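The Stairs of Zestetberg Should Stay Crooked

In my opinion the monastery church of Zestetberg does not need a new staircase. The old one has 9 flights, cut directly in the limestone, and the steps are of different heights. A visitor must look at his feet all the way up. I have climbed it many times, the last time in February with ice on the lower part, and I never wished for something more comfortable.

The plan of the town is to cover the steps with concrete and to add a metal rail on both sides. The reason given is the number of visitors. On the feast day in summer 1,002 people were counted at the gate, and the path was really too narrow for them. But this is one day. For the rest of the year the stairs are almost empty, and the stone has carried pilgrims for 600 years without any concrete.
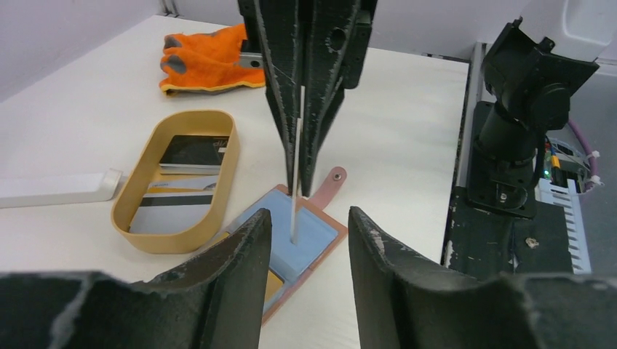 Géza Simon wrote to me that I forget the old people of the village, who built half of their lives around this church and now cannot reach it. His mother stopped going up two years ago. For her, he says, a rail is more important than the marks of a medieval chisel.

I accept a part of this. A rail can be fixed in the ground next to the steps and can be taken away later — concrete cannot. In Skostaditz they poured it over the chapel stairs, and after 2 winters it came off in large pieces, together with the surface of the stone under it. The masons there could save only the top flight.

So let the town pay for one rail, on the valley side, and for a bench at the turn below the Katona tower. The steps themselves should be cleaned of moss every spring and left as they are.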